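Dusamley Community Garden, Tool and Soil Program
Progress report to the Thiele Fund, November 2018
Prepared by Kanyarat Petchrat, site coordinator

Work completed

All 59 plots on the east side have been cleared, edged and raked level. The west side is behind schedule. Drainage on the lowest row was poorer than the spring survey suggested, and the trench along the fence had to be dug a second time at a depth of two feet. The extra digging took nine working days and delayed the delivery of compost.

Soil tests were repeated in each bed after clearing. Readings on the east side fall between pH 6.2 and 6.8 and need no treatment before planting. Two beds near the parking area read 5.4. Lime was applied to both, and they will be tested again before anything is sown.

Hand tools

The grant paid for 100 hand tools: trowels, weeding forks, bulb planters and bypass pruners. All have been received and marked. The Iltisex trowels hold their edge well in clay. The bulb planters are less satisfactory — the release spring sticks when soil packs behind it, and seven have gone back to the supplier for exchange. Replacements have been promised but no ship date has been given.

Pruners are now oiled at the end of each work session and hung by the handle. Blades on the older pairs were reground to the original angle. Three could not be saved and were scrapped for parts.

Clothing

Plot holders bring their own work clothes. The guidance sheet asks for closed shoes, gloves and an old cotton shirt that can stand mud and repeated washing.
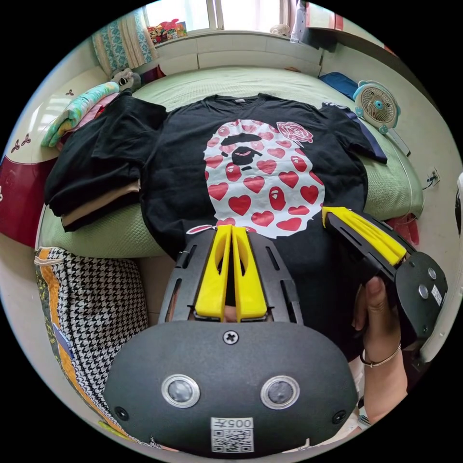
Black crew-neck T-shirt with printed front, laid flat.

Bulb planting

Of the 800 bulbs ordered, 579 are in the ground. The remaining 221 are late tulips, held in paper sacks in the cool store. They will go into the west beds once the trench is backfilled, which is planned for the first half of December. Planting depth is six inches for tulips and five for daffodils, measured from the base of the bulb.

Water supply

The Donent timer on the main line was drained and taken indoors before the first hard frost. One valve leaks at the thread and will be replaced in spring under the existing budget line.

Spending and requests

Spending on tools and bulbs is within the approved amounts. The second trench went over its line, and we ask that the unspent part of the signage line be moved to cover it — no new money is requested. Receipts are attached in the order of the budget sheet.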